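4. Loading the bikes and setting up the support trailer

I wrote this section after our October ride out of Edholm, when I had to explain the same things to three different drivers. If you've towed for us before you can skip to step 5, but please read the cautions. I've changed one of them.

Before you start you'll need the trailer key (it's on the same ring as the shed key), the bag of soft straps, the four long ratchet straps, and the blue crate. Aatos Kettunen keeps the blue crate at his place between rides, so ring him a couple of days ahead and not the night before, please!

Step 1. Park on level ground with the handbrake on, and chock both trailer wheels. The chocks live behind the spare.

Step 2. Lower the jockey wheel until it takes the weight, then check the coupling. I give it a good lift with both hands. If it moves at all, back it off and start again.

Step 3. Cross the safety chains under the drawbar and plug in the lights. Get someone to stand behind while you try the brakes and both indicators. The left indicator can be a bit slow to wake up - wiggle the plug before you go hunting for a new bulb.

Step 4. Pump the trailer tyres to 36 psi, cold. They were done at 50 once by somebody who shall remain unnamed, and we bounced all the way to Staltoton.

Step 5. Load the heaviest bikes first, over the axle, facing alternate ways so the handlebars don't tangle. The trailer holds 16. Please don't try for one more, even if it's a little folding thing and the owner is very charming.

Note: Take off pumps, bottles, computers and loose bags before the bikes go up. Anything left on a bike will end up on the highway, and I've walked enough gravel shoulders looking for other people's lights.

Step 6. Put a soft strap around the top tube and the upright, snug but not crushing. If the frame is carbon, strap the wheel and the seat post instead and use the foam sleeves out of the crate. Then run the long ratchets front to back, two each side.
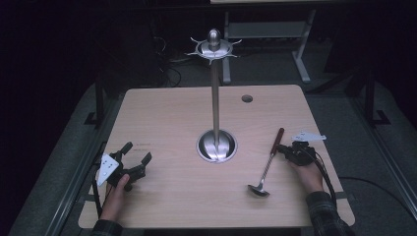 Step 7. Drive for ten minutes, pull over somewhere safe and do every strap up again. They always settle. I know it's a nuisance when you've only just got going and everyone wants their coffee, but do it anyway.

Caution: Keep to the speed on the sticker when the trailer is full. It sways more than you'd think in a crosswind, especially on the open stretch past the Chaturvedi turnoff. If it starts to sway, ease off the accelerator and hold the wheel straight. Don't stamp on the brake.

Caution (this is the changed one): No riders in the trailer, ever, including at walking pace across a paddock. We used to be slack about this and we've stopped.

4.1 On the road

The full route is 266 km over the three days, so the support driver will be on their own for good long stretches. Flora Kerr draws up the meeting points and prints them on one sheet. Stick it to the dash. I drive ahead to the next point, pull right off the road on the same side as the riders, put the hazards on and get the water out before I do anything else.

If a rider hasn't come through half an hour after the one in front of them, go back and look. Phones drop out for most of the second day, so try channel 12 on the handheld radio first, then drive.

4.2 Unloading

Undo one bike at a time, starting from the back. Leave the others strapped until you get to them, or the whole row leans over on you (Ismail Saber has the dent in his top tube to prove it). Roll the straps up dry and put them back in the bag, and jot down anything broken in the notebook in the crate. The next driver will be glad you did.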